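The drawer by the back door

I moved out to Gestness in September, into a house with one closet and one deep drawer by the back door. The drawer was full inside a month. Batteries, takeout menus, keys to nothing, a phone charger for a phone I gave away. I decided to clear it before winter and then kept going through the rest of the house.

My rule was simple. Everything came out, and only what I had used since the move went back. The rest went to the thrift store on Kudberg Road or in the trash. I wrote a tally on the back of an envelope as I went, and by the end it said 274 things gone. That includes 26 pens that didn't write.

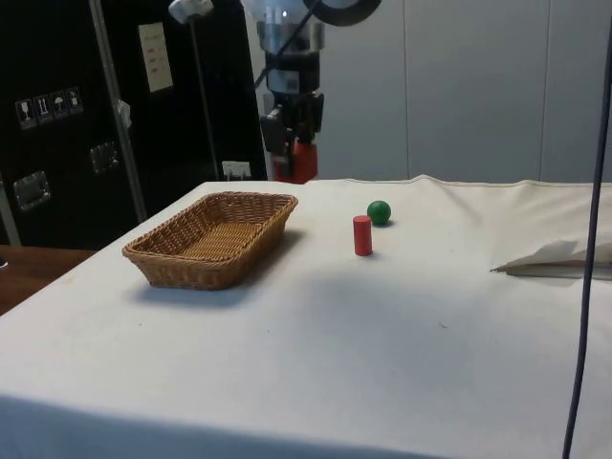
A shallow basket, empty.

Baskets have worked better for me than boxes. A box gets a lid, and once the lid is on I forget what's inside. With a shallow basket I see the whole contents when I walk by, and it fills up early enough that I have to deal with it. I bought mine secondhand and have never paid over $50 for a set. 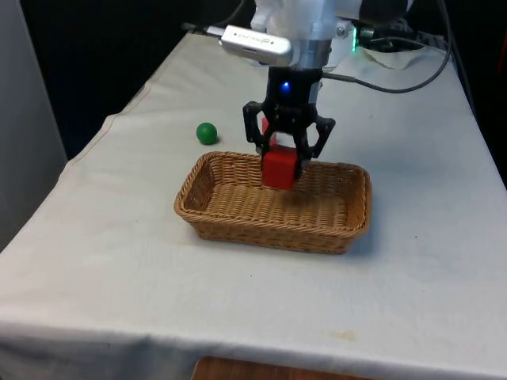
Red block and wicker basket.

The kitchen took longest. I had three can openers and two of them were bad. I kept the good one, along with the big Orakzai stockpot, which takes up half a shelf but gets used every week when it's cold. The spices I sorted by smell. If it smelled like dust, it went. 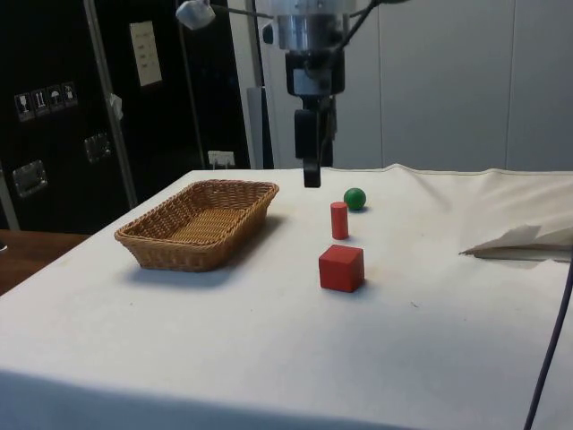
Paper was the other slow part. I scanned the house documents and the car title, put the originals in one folder, and shredded everything older than the tax people care about. My shredder overheats after ten minutes, so this took most of an evening, with breaks for tea.

I did think about renting a storage unit over in Skurkberg. The price came to $1,888 for the year — more than everything I wanted to put in it was worth. That settled it.

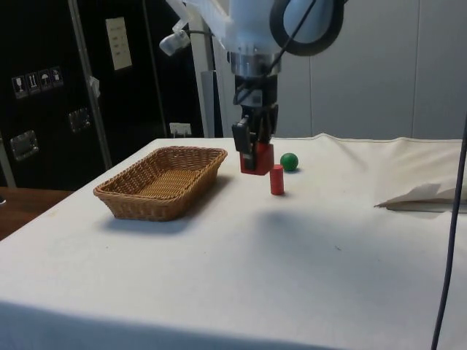
The drawer now holds a flashlight, tape, scissors, stamps and the spare key. I still haven't touched the garage. There are four cans of paint in there from the previous owners, and the county only takes paint in the spring, so they can sit until then.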